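Torkcombe Museum and Archive
Call for participants: Trevaskis Letters Transcription Project

Applications are invited from members of the public who wish to take part in the transcription of the Trevaskis Letters, a collection of family and business correspondence held at Torkcombe. No previous experience of archive work is required. Training in the reading of older handwriting will be given at the first session.

The project will begin in February and will run for 17 weeks. Participants will be asked to attend one session of 3 hours each week and to complete a short piece of reading at home between sessions. 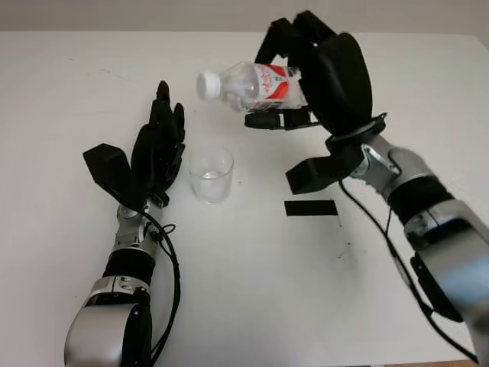 The collection consists of nearly 200 letters, most of them written in English. A smaller group, sent from the port of Trosa, is in Swedish, and applicants with a sound reading knowledge of that language are especially welcome. Transcripts will be checked by archive staff before being added to the public catalogue.

Sessions will start at 10 am in the Arus Room, on the ground floor. Step-free access is available from the car park. Reasonable travel costs within the county will be repaid on production of a receipt. 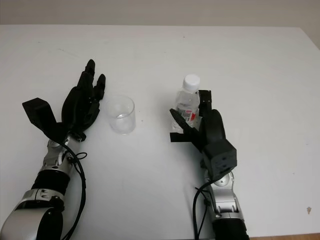 White-topped table, Torkcombe.

There are 33 places. Applicants must be aged 18 or over and should submit a letter of no more than one page, stating their reasons for applying and any needs we should take into account. Letters may be handed in at the front desk or sent by post to the Trevaskis Project, Torkcombe Museum and Archive. All applicants will receive a written reply.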